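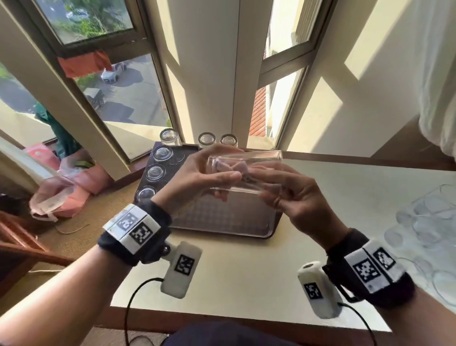
Who checks the checklist? Dimas Lubis on the rules for teaching robots housework

Dimas Lubis has written a rulebook, and he would like me to be more impressed by it than I am.

It is called the Purnotia guide, it runs to 175 numbered rules, and it tells people how to record household chores so that a robot can learn from them. Lubis wrote most of it for Putex, a small firm in Flunedville that collects this kind of material and sells it on. A person straps trackers to both wrists, sits down at a table and does a job such as drying glasses. The recording goes in a file with a label, and the files go to whoever is building the robot.

I asked him first why anyone needed 175 rules for drying a glass.

"You don't need them for drying a glass," he said. "You need them for drying a glass and being able to say later what you did. Which hand held it, when the task started, when it stopped. If two people record the same job and one of them counts picking up the cloth as part of it and the other doesn't, you've got two different jobs with one name."

Fair enough. My trouble with documents like this is that they tend to be written after the fact, by the people they are supposed to restrain. Putex wrote the guide, Putex follows the guide, and Putex puts a line on its invoices saying so. I put that to him and he took a while to answer.

"Yes. That's a problem," he said. "I'd like somebody outside to hold it. We've asked. The answer we get is that the field is too young to be pinned down, and I've noticed it's usually said by people who would have to change something."

He had the guide open on the desk and turned it around so I could read the part he is proudest of, the section on straps. Trackers have to sit the same way on the wrist from the start of a session to the end. The printed markers have to stay uncovered, so sleeves go up. Cables must have enough slack that the person can reach the far side of the table without feeling a pull. If a strap slips, the session stops and the recording is marked, and it stays marked.

"People want to fix the strap and carry on," Lubis said. "I understand it. You've got a tray half full and you're in a rhythm. But from that point the hand in the data is in a slightly different place from the hand in the room, and whoever uses it has no way of finding out."
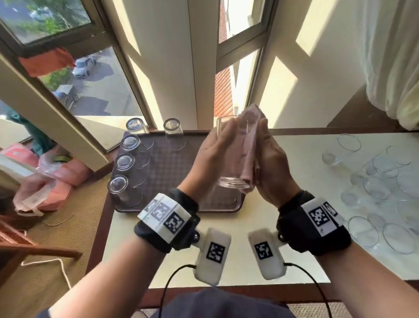

He is equally firm about the objects. Clear glass is in the guide as a material that needs its own note in the file, along with anything shiny and anything wet. Sunlight gets a rule as well. The recorder has to write down whether the blinds were open and must not change them halfway through. I wondered if this was a rule anyone keeps in a real room, in the afternoon, with the light moving whether they like it or not.

"They keep it more than they used to," he said.

How much more?

"I don't have a figure I'd defend."

I liked him better for that. He did have a figure for something else. Last January he pulled 3285 recordings out of the store at Putex and went through the labels against the video. He would not tell me how many were wrong, only that the ones that bothered him were a particular sort, where the label said the job was finished and he could not tell from the video whether it was.

"Take wiping. What does a finished wipe look like? We wrote 'surface is clean and dry.' You can't see dry. So the person doing the labels looks at a cloth going in and a cloth coming out and puts a tick. I wrote that rule and it's a bad rule. We changed it to say what the hands must do, the cloth goes to the bottom and around the rim, and then the glass goes down. At least that can be checked."

Doesn't that mean the robot learns to go through the motions?

"It might. Some of our customers say so. I'd still take a true record of the motions over a guess about the result."

I'm not sure I would, and I told him that a kitchen full of machines performing a very faithful imitation of drying did not sound like progress. He laughed and said that was a matter for the builders. I have heard a version of that answer from nearly every link in this chain. The collector says the builder will sort it out, the builder says the data was sold as good, and the person who eventually buys the thing has a cloudy glass and a phone number.

The section I expected to be thin was the one about the people doing the chores. It has 3 rules. They get breaks, they can ask for a recording to be deleted, and nothing personal should be in view if it can be moved. I pointed out that straps got several pages.

"That one's been raised," Lubis said. "Sembiring raised it."

Sembiring is his colleague at Putex and handles the recording sessions. She had a list of things she wanted added, and Lubis read me part of it from an email. How long a person may wear the wrist units before they come off. What happens to pay when a session is thrown out over a slipped strap. Whether "can be moved" covers the family's things when the room is somebody's home, and who decides.

"She's right about pay," he said. "If you lose money by reporting a slip, you won't report it, and then my whole strap section is decoration."

So is it in the guide?

"It's in the draft." 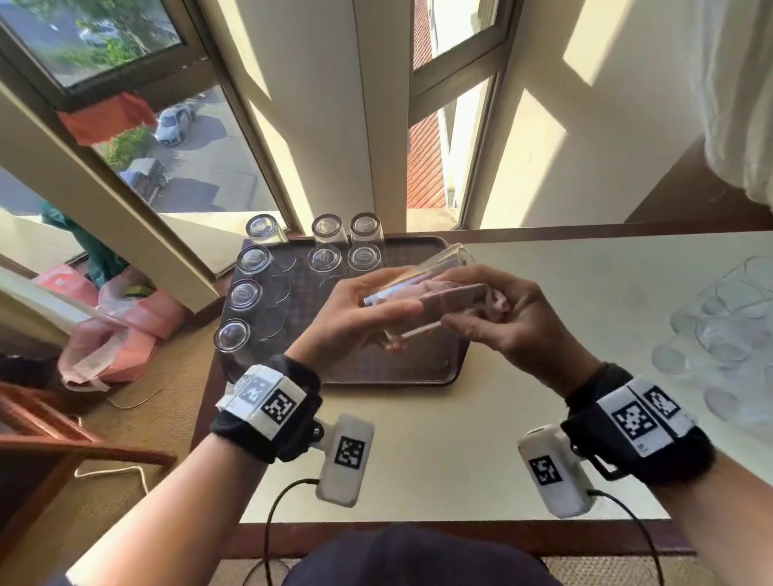 Drying glasses over a tray, with a marker block and a second white unit on each wrist.

The draft has been open since before the January check. Lubis said the next version should be out when the pay question is agreed, and that he would not put a date on it. I asked what a robot builder ought to demand in the meantime, if the invoice line is worth as little as I suspect.

"Ask for the rejects," he said. "Any collector will show you good recordings. Ask to see what they threw out last month and the reason written next to each one. If there's nothing in the folder, either they're perfect or they aren't looking."

Would Putex show me its folder?

He said he would have to ask. I wrote to him again the following month, and he replied at seven in the morning to say that he had asked, that the request was being considered, and that he had added a rule about it. It is number 176.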